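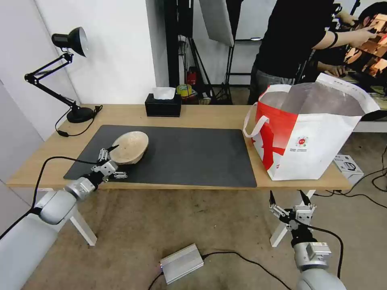
Posted to the Goveva household list, 12/10/19, by the list member who asked about desk mats in January

Re: Wooden bowls, and what to keep them on

Someone wrote:

> I've bought a speckled wooden bowl and I don't know how to look after it. The label said "oil regularly" and nothing else. Also it slides about on my table and I'm worried about marks. Do people use a cloth under theirs, or a mat? And can it go in the sink with everything else? I've got a bottle of olive oil in the cupboard, would that do?

I'll take these in the order you asked them.

Oil first. Don't use olive oil. It goes sticky after a while and then it smells. I use the plain mineral oil sold for chopping boards. Pendo do a 200 ml bottle and it lasts me well over a year. Put a little on a rag, wipe it all over, inside and out, leave it overnight and rub off what's left in the morning. A new bowl may want doing again after a week. After that I do mine when the wood starts to look dull and pale, which in our house is every couple of months, more often in winter with the heating on.

Tip the bowl on its side while the oil soaks in. If it sits flat the foot stays wet and you get a ring on whatever is under it. I turn it once before I go to bed.

As for the table, I gave up on cloths. They ruck up and the oil goes straight through. A big dark desk mat works better. It covers most of the table, the bowl doesn't slide, and drips wipe off with a tissue, so I keep the box at the back within reach. Mine is a Cuter mat and cost 17 pounds. There are cheaper ones, but the first I bought curled up at the corners and never went flat.
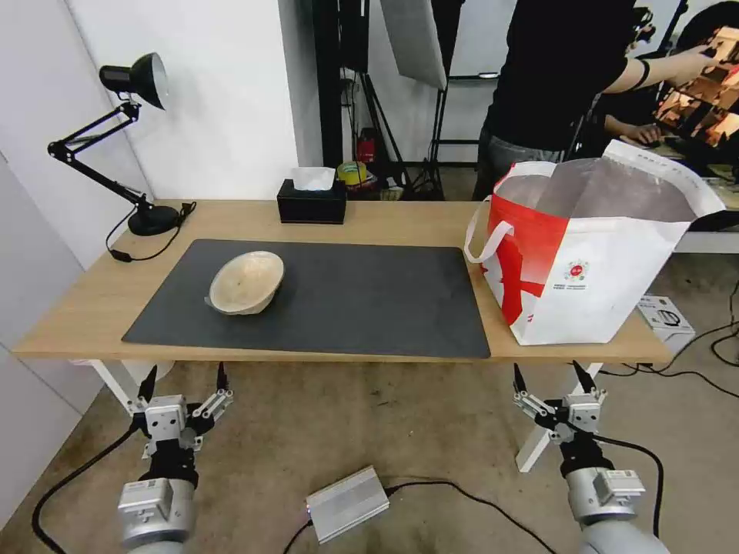 A lamp that bends is useful too. Set it low and to one side and any patch you have missed shows up dull against the rest. With a speckled grain it's easy to miss bits under a ceiling light.

On washing, no, don't leave it in the sink. Warm water, a drop of washing-up liquid, rinse, dry it with a tea towel straight away and then let it stand on its side for the rest of the day. I lost a good salad bowl by leaving it to soak while we were out. It split from the rim nearly to the bottom. Ponce, the shop by the station, looked at it and said it could be glued but not used for food again, so it holds clothes pegs now.

If yours is for fruit and nothing else, you can get away with much less of all this. Wipe it out with a damp cloth and oil it when you remember.

One question back to the list. Has anyone tried the board wax that comes in the 44 g tins? I'd like to know if it leaves a taste, and whether it goes on over oil or needs bare wood.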